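2024-02-06

Up before six again. Made coffee, ate the last of the oatmeal, and got a start on the toys before the street got loud. Everything from the two closets is out now and I have about 18 days until the Ebihara truck comes, so the toys have to be settled this week or they will all end up in one box marked "misc" like last time.

Paid the deposit on the truck, $97. The balance is due on the day. They want the inventory by room, with small things grouped. I asked if "farm animals" was a group and the woman on the phone said it was fine.

Went to the hardware store for tape and came back with tape, a marker and two rolls of the Vustex paper. I didn't need two rolls. The receipt is in the kitchen drawer with the others. 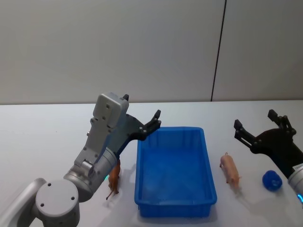
The farm set has been on my mind more than the rest of it. It was the first thing I bought when I was looking after the kids in the afternoons, and it came out every rainy day for years. I had decided to give the whole set away. Then I got down to the brown horse and the pink pig, one on each side of the blue tray, and I didn't put either of them in. The pig has the curly tail, which is a thing I had forgotten. I think those two stay with me and the others can go. The tray is a good size and has a proper rim, so I'll keep it for the move and use it afterward for seed packets or mail.

Lunch was soup. The Cukeo pot is already wrapped, so I used the small saucepan and it took forever. I should have left the Cukeo for last. Wrote "open first" on its box.

In the afternoon I did the puzzles. The lighthouse one is 2,000 pieces and I am not going to check them. I taped the lid down and wrote on it that it may be short. The wooden blocks went in a pillowcase, tied at the top. The Treno tracks are a bigger problem. The curved ones don't stack and the bridge won't come apart, so they are still on the bedroom floor and I walked around them all evening.

My back is sore on the left side. Took a hot bath. Tomorrow: the tracks, the picture books, call about changing the address for the water bill. Also need to find the bag with the fences in it, as they belong with the farm set and should go to the same place. I looked in the hall closet and under the bed. It might be in the car.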